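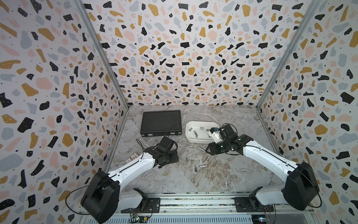 Marking Up Drawings for a Defense Subcontract
Posted 25/10/2003 by Trudy Tawhiri

If your shop just landed its first piece of military work, congratulations! The paperwork looks scary, but keeping controlled drawings under control is mostly good habits, and you can set up the whole thing in an afternoon.

Step 1. Make one log
A bound notebook is fine. Every drawing gets a line: number, revision, date in, who has it. Meron Demissie at Drorkomix keeps hers chained to the print cabinet, and I love it. Copies get their own lines too (yes, even the one you scribbled on).

Step 2. Mark every sheet
Copy the marking from the contract word for word, top and bottom, on every page. Don't shorten it and don't make up your own. If a drawing shows up with no marking at all, call the buyer before you print it. 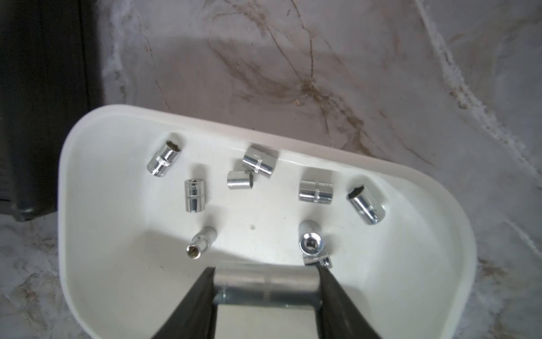

Step 3. Split up the package
Your plating house doesn't need the assembly drawing! Send each supplier only the sheets for their own part. When Fergal Geraghty tried this on the Vurutley job, a package of 582 pages turned into 8 for the plater. 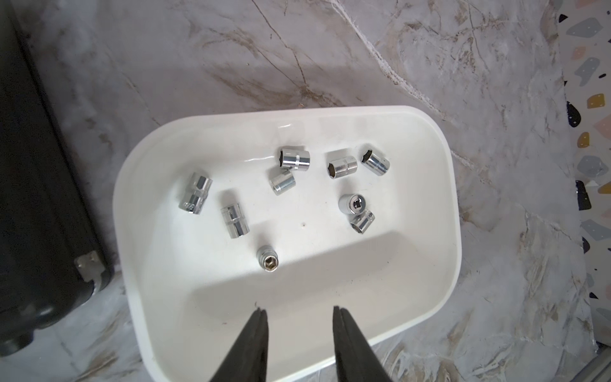 Chrome sockets in a white tray.

Step 4. Get it all back
At closeout, go down the log line by line. Returned or shredded, with two sets of initials. Then check the scanner's memory, the plotter queue and the backup tapes, which is where old revisions love to hide.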